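The Small Table, and What It Does to Us
Why a bare wood top and two or three things on it can eat a whole afternoon

By the features desk. Friday, April 18, 2025

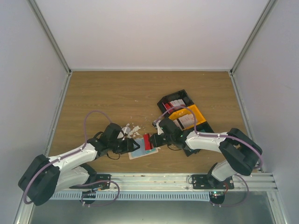
Start with the top itself. Brown wood grain, nothing fancy. Everybody has one somewhere. Kitchen, hall, the back bedroom that became an office in a hurry. And everybody has the same trouble with it, things get put down and stay down. Mail on a folder. A notebook on the mail. A phone on the notebook, and then a cup, and by then you're eating standing up.

I spent most of April trying to fix mine. Not the whole house. One table, 40 inches across, by the window.

First lesson, flat things are the worst. A mug you notice. A flat thing slides under another flat thing and it's gone till tax time. I found a warranty card for a Sunix desk lamp I no longer own. Two library slips. A birthday card, sealed, stamped, never mailed. Sorry.

Second, color helps more than labels do. I used to label. Bought a label maker, even, and labeled the drawer I kept it in. But a bright red thing on a light blue thing, you can find that from the doorway with your coat still on. Beige on beige, forget it. The people at Oltenel, the little stationery shop near the station, told me they sell more red than any other color in the spring and they think it's for exactly this. People lose the black ones.

So. The method, such as it is.

Clear the top completely. Floor, bed, wherever. Wipe it. Then put back only what you touch every day, and put the big flat thing down first, with the smaller one over one half of it so you can still see what's underneath. Half, not all. Cover it all the way and you've made a pile. Leave the edge showing and you've made a place.

I got this off a reader letter, one of 101 that came in after we ran the messy desk issue. She does it with placemats. Somebody else does it with file folders and a checkbook. One man wrote four pages against the whole idea and enclosed a drawing. I read it twice and he has a point about cats.

Use both hands. Sounds silly. But most of the mess on my table came from doing it with one, the other holding a phone or a sandwich or the door. One hand steadies the bottom thing, the other moves the top thing. Stuff stops skidding. You also can't be on the phone, and that alone cut the job down to roughly 26 minutes, from an hour and change.

Things I bought and didn't need: a tray from Drunik, very nice, now holding its own pile. A set of felt corners. A standing file from Rezaei that would suit a bigger table then mine, and a person with more paper.

Things I'd buy again: a plain cloth. One folder in a color I can't ignore.

Light matters too. Plain pale walls around a table do you a favor, there's no shelf at eye level asking to be filled. I took mine down, the shelf, and patched the holes badly. The table stayed clearer that week than it had all winter. The shelf is now leaning in the hall with stuff on it.

A friend who moves house for a living, more or less, 500 jobs by her own count, says she packs the tabletops last and they take the longest. Wardrobes are quick. It's the table by the window where folks stop and start reading things. She's learned to bring a sandwhich.

Mine is holding, three weeks in. Mail gets opened over the bin. The birthday card went out with a new stamp on it, and a note, and I'm still waiting to hear.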